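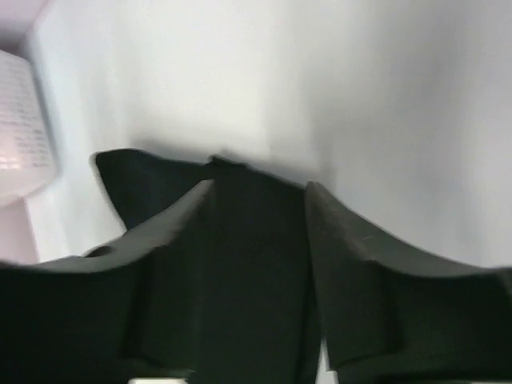 Black fabric on a white work surface.

Last updated: 9/1/23

Keeping black cotton black

Dye loss in dark cotton comes mainly from abrasion and heat. Turn garments inside out and close all zippers before loading. Wash cold on the shortest cycle that will get them clean. Use a liquid detergent without bleach or brighteners; powder can leave pale streaks in cold water.

Fill the drum no more than two-thirds. Sort by color first, then by weight, so that denim does not rub against jersey.
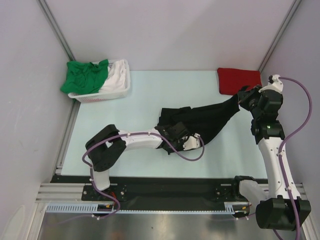

Remove the load within 15 minutes of the final spin. Dry in shade, or tumble on low for 12 minutes and finish on a rack. Iron on the reverse side only. White marks under the arms are usually deodorant: sponge with one part white vinegar to five parts water, then rinse.

Comments

Benedetta Piras: Does the vinegar mix work on viscose? Tried it on cotton in April, no problems.

Helel: Hard water here. Second rinse got rid of the gray film.

Skokus: What spin speed for jersey?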